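Setano (software) 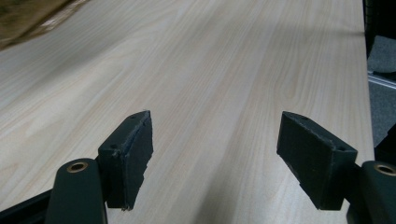 The two finger pads of a hand-held gripper over a bare tabletop, seen from the tool's own camera.

Setano is a software package for estimating the opening of a two-finger gripper from camera images. It is used mainly with hand-held grippers that carry a camera but have no sensor at the joint. The output is a width in millimeters for every video frame, which is stored with the recording and later used to train control policies.

History

Work on Setano began at the robotics firm Woltisent, where Lina Smadi and Musa Adebisi needed a width signal for recordings made without printed markers on the fingers. An earlier in-house tool, Budis, relied on such markers and lost track of them when the fingers turned away from the light. The first release of Setano handled only one finger shape. Support for other shapes was added by Kurniawati Wuisan, who also wrote the calibration tool.

Method

The program first separates the fingers from the background by color and shape. It then fits an outline to each finger pad and measures the gap between the inner faces. Because the camera is fixed to the tool, each pad can only move along a known path in the image, and the search is limited to a narrow band on either side of that path.

Calibration takes some 40 frames in which the fingers are opened and closed over a plain surface. Wood grain is usually acceptable. Strongly patterned cloth is not recommended. The resulting table is saved with the serial number of the tool and should be made again whenever a finger is replaced.

A smoothing filter runs over a window of six frames. It can be turned off for fast motions.

Limitations

Estimates are less reliable when an object hides one of the pads or has nearly the same color. In that case the program marks the frame as uncertain and fills in a value from its neighbors. Chipped pad edges can shift the reading slightly.

See also
Camera calibration
Hennessy (motion planner)

Shares: 20
Contact | Copyright | Back to top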